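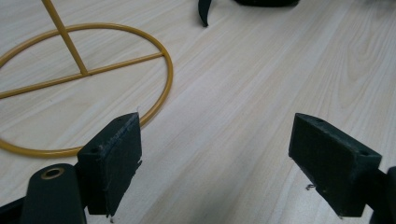
Imar Hardwax Oil, Matte

Satin also available. Sold by Flanagan in cans of 500 ml.

Imar is a clear oil and wax blend for indoor wood: tables, desks, shelves and countertops that don't sit next to a sink. It goes on with a cloth or a short brush and leaves a low sheen. Pale woods keep most of their color. Darker woods will deepen a little, so try it on the underside first.

How to apply

Sand to 180 grit and vacuum off the dust. Stir the can well — the matting agent settles at the bottom. Wipe on a thin coat along the grain, wait 5 minutes, then wipe off all the extra with a clean cloth. Leave overnight and repeat. Two coats are enough for a desk. A dining table should get three. 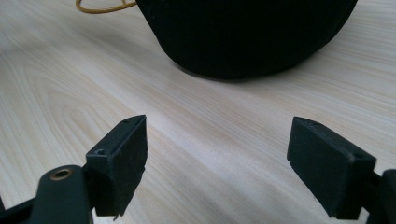
Keep hot pans and wet glasses off the surface for 4 days after the last coat. Dust with a dry cloth during that time.

Spread used cloths flat outdoors until dry. Oily cloths left in a pile can catch fire.

Price: $32 per can

Goes with: Nedent Wood Soap, Amamano cotton cloths (pack of 5)

Shipping: ground only. Orders placed in January may take longer while we do our stock count.

For trade orders or a sample on your own wood, contact Lizelle Tshabalala at the Flanagan counter.

Page updated 5 Sep 2023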